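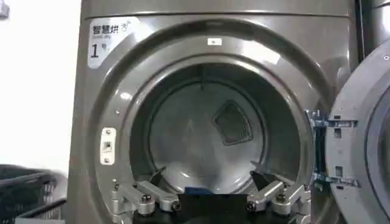 Dryer door open, gripper positioned in front of the drum.

Claven Workshop Tips: Working Rules for an Arm Near Appliances and Shelves
Updated 30 June 2023

These are the rules we use when an arm with a two-finger gripper works at household machines and stocked shelves. They cover small arms that share a room with people. They do not replace the manual for your arm or the safety rules that apply where you live or work, and if the manual is stricter, follow the manual.

Before you switch on

Walk the full reach of the arm and pick up anything on the floor. Cords go along the wall. Baskets can stay if the arm needs them, but mark the spot with tape so they go back to the same place every time.

Test the stop button once at the start of each session. Press it while the arm is moving slowly, check that everything halts, then reset. Write the result on the sheet. We use the Gudmont check sheet, number 3271, which has one line per session and a box for initials. A plain notebook works just as well.

Look at the fingers. Screws loosen on linked fingers sooner than on solid ones. Mark each screw head with a line of paint pen across the joint and you can see at a glance if one has turned.

Dryers and washers

Do not send the arm into a drum that can turn. The machine should be off at its own control, and unplugged if a person is also reaching in.

Open the door all the way before the arm comes near. A half-open door swings when it is touched, and the hinge takes the load. If the arm is going to open the door itself, teach that as a separate step with its own speed limit and have it back off before it goes for the load.

Let a hot load cool. Our limit for soft finger pads is 56 °C, taken from the data that came with the pads. Yours may be different. Check the drum wall as well as the clothes, because metal stays hot longer.

Keep the fingers away from the lint screen. The mesh dents easily. Cleaning it is a job for a person, and it should be done before the arm starts.

Pull fabric straight out toward the door opening. If it snags on a drum baffle, the arm should let go and try again from a new position. It should not pull harder. Set the grip to release after seven failed tries and call for help.

Number your machines if you have more than one of a kind. Put the same number on the machine, in the program and on the sheet. Use large print, and place the label where the door does not cover it.

Speed

We run at 80 millimeters per second for any move that ends in contact. Moves through open space can be faster if no one is inside the taped line. When somebody steps over the line, the arm slows down or stops, depending on what your controller allows. If it can do neither without help, one person has to stand at the stop button for the whole session and do nothing else.

Shelves and bottles

Fix the rack to the wall or weight the bottom shelf. A light wire rack will walk across a smooth floor when it is bumped.

Teach the end posts and side rails as solid objects, with extra clearance. Most of the bumps in our Escobedo shop were against a post on the way in, with very few against the bottles. 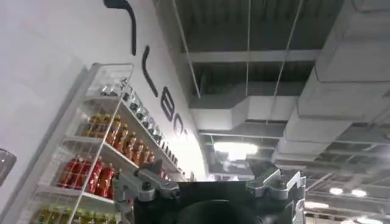 One reader wrote in to say that the clearance rule needs a second half: "You give the gap for the open fingers, but the gap on the way out is bigger, because now there is a bottle in the hand. I had the way in set perfectly and still hit the shelf above. Measure with the tallest bottle held, then set both moves from that."

We have added this to our own sheet. Measure the held item at its widest and tallest, and use the same clearance going in and coming out.

Other points for bottles:

Start with plastic bottles filled with water. Move on to glass when a full session has gone by without a drop.

Grip below the shoulder of the bottle, where the sides are straight. Wipe the pads first. Dust and sticky residue both change the grip.

Keep one kind of bottle to a row while you are teaching. Mixed rows can come later.

Leave a gap between bottles at least as wide as one finger pad plus a little slack. If the rows are crowded, take out every second bottle until the moves are reliable.

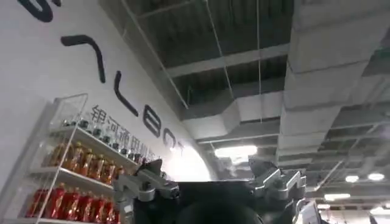

Work from the front of the shelf to the back, and restock in the opposite order. An arm that reaches over a front bottle to get at a rear one will tip something sooner or later.

Clean up spills with the arm parked and the power off. Dry the floor before you restart.

Lights and cameras

Bright ceiling lights cause trouble for cameras that tilt upward. Check what the camera sees at the highest and lowest point of each move. If the view washes out, change the angle of approach or shade the light. Our Aker controller lets us lock the exposure, and we do that before teaching any shelf.

Shiny caps and polished metal have the same effect on a smaller scale. A strip of matte tape on a test item will tell you if glare is the cause.

At the end of the session

Park the arm folded, fingers open and empty. Shut the appliance doors. Note any bump on the sheet, even if nothing broke. Each January we go through the old sheets and change the limits that need changing.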